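Open day at the Koster lab: two-arm tabletop handling

The manipulation group opened its Koster lab to member companies on Monday. Noelia Escobar ran the session, which covered grasp selection on mixed household items using a two-arm station. Visitors from Fillon and Zulitz attended, and 534 people followed the video stream.

Each run starts with an unsorted table. The operator names an item, and the controller assigns it to the left or right arm according to reach and gripper angle. Both arms carry parallel-jaw grippers. Grasp candidates are ranked by Tistix, the group's in-house planner, which was trained on 3000 recorded picks. 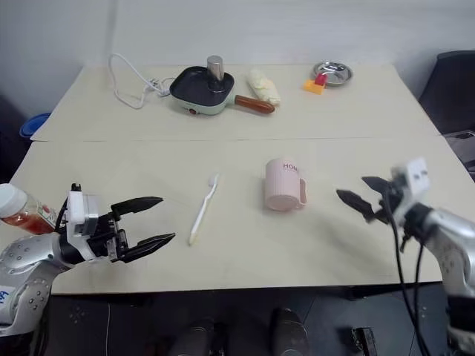 Left gripper open toward the toothbrush, right gripper pointed at the pink mug.

Most questions concerned thin objects and reflective metal. Escobar said that slender handles lying flat remain the harder case for the planner, as finger clearance to the table is small. Shiny surfaces degrade the depth estimate, and the current release falls back on a color-only model for them.

The session ran for 2 hours, including 4 complete runs. Slides and the planner settings are on the members' page. The next open day is planned for July and will cover handovers between arms. Registration is through the lab office.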